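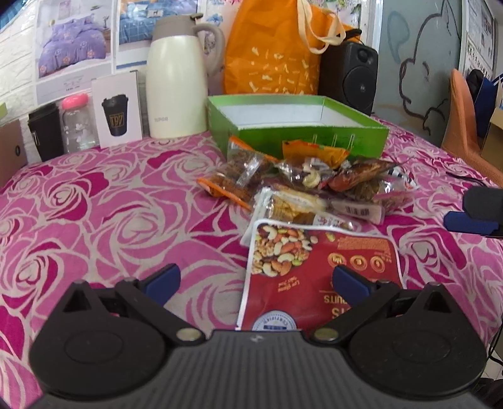 Snack packing still beyond the machines, for now

If you were hoping to hand over the putting away of the shopping before the end of August, you may want to keep your own two hands in working order a little longer.

Andgate, the small automation firm on the Ravville trading estate, opened its doors to neighbouring businesses this month to show how far it has got with what it calls "light domestic and counter work". The work in question was a heap of packaged snacks on a pink rose-patterned tablecloth, a shallow green box standing open behind them, and the hope that the first would end up in the second.

A child of four could do it, and would probably eat the nuts on the way. For a machine it is a fair old slog. The company has been at it since spring, and its best figure so far is 353 packets put in a box, one at a time, without a person stepping in. It did not say how many attempts that took, and the question was met with an offer of tea.

"People see robots building cars and think a bag of cashews must be easy," said Bhupendra Dhillon, who runs the project. "A car door is the same car door every time. A bag of cashews is a different shape whenever you put it down. Then there's the shine on the plastic, and the one underneath that comes up with it."

The trouble starts with the lying-flat problem. A pouch with its face to the cloth and no edge sticking up gives a pair of fingers very little to get hold of. People slide it to the side of the table and pinch, or scrabble at it with a nail. Andgate's fingers have no nails. A set with a thin lip is being tried out and has so far been very good at picking up tablecloth.

Most of the effort at present goes into showing the machine how it is done. Staff do the chore themselves with hand-held grippers, two at a time, and the recordings are fed to the software that will one day, all being well, do it unaided. A shift of this lasts 60 minutes, after which the grippers are handed to someone else and the snacks are tipped out again. It is a curious sort of job, putting things away for an hour so that they can be got out again, though any parent in the room seemed to know it well.

Howard Hartley, who keeps the Nwankwo farm shop across the road, had come with a practical interest. He makes up gift boxes at Christmas and would gladly pay for something to take over. He watched the afternoon run, in which a motorised arm spent almost 8 minutes filling a box with five packets, and was polite about it.

"It's very careful," he said. "I'll give it that. My Saturday girl isn't careful, but she's done by dinner time."

He also asked whether it could tie a ribbon. It cannot. Nor can it fold tissue paper, spot that a packet has split, or notice that a customer wanted the one without raisins. Mr Dhillon said ribbon was "on the list", in the tone of a man who has seen the list.

There are signs of progress all the same. Last year the arm would let go of a packet in mid-air and carry on to the box with nothing in its fingers, apparently well pleased. It now notices, goes back and has another try. It can also tell a stiff packet from a floppy one before lifting it, and squeezes less hard as a result, to the relief of whoever was sweeping up crisps.

Lornetti, the kitchen fittings company that has put money into the work, is thought to want a counter-top version for people who have difficulty gripping. That seems a better use for it than saving the rest of us a trip to the cupboard, and a few of the visitors said as much. Andgate would not give a date or a price, though it did say a trial in 2 homes is planned once the arm can manage tins.

A second open afternoon will be held at the Andgate unit next month, from 2pm. Tea is provided, and visitors are asked to leave the snacks where they are.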